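Wooden chopsticks, how long do you keep them?
Forum > Kitchen and Table > Care and Cleaning

mivmont_31
Posted in April
Hello all. I moved to Skaltmont last year and since then I eat with wooden chopsticks nearly every evening. My question is how long I may keep them. The tips of my old ones became dark and a little rough. I wash them by hand and dry them with a towel. Is oil necessary?

Trastness
Posts: 4000
I change mine once a year. Oil is a waste of money in my opinion. Never leave them lying in the sink, and store them with the tips up.

amegashie548
I must disagree about the oil. A thin coat of food-safe mineral oil every two months keeps the wood smooth. Mine are five years old and I see no reason to throw them away. But dark spots are another matter, it can be mould.

mivmont_31
Thank you both. I keep them in a clear holder on the table, together with the spoons.

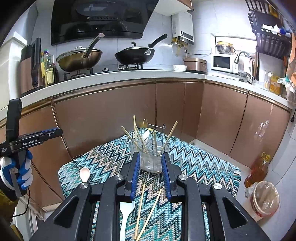
My holder and the placemat, chopsticks and spoons together.

Trastness
Does the holder have holes in the bottom? If not, the water stays there and the ends of the wood stand in it. Dry them flat overnight first.

amegashie548
Agreed on this one. But once a year is too often for good wood. Sand the tips with fine paper, wash, dry, then oil.

Trastness
A new set costs less than your sandpaper.

mivmont_31
I will try the sanding on one old pair and buy new ones for guests. I will write again when I have compared them.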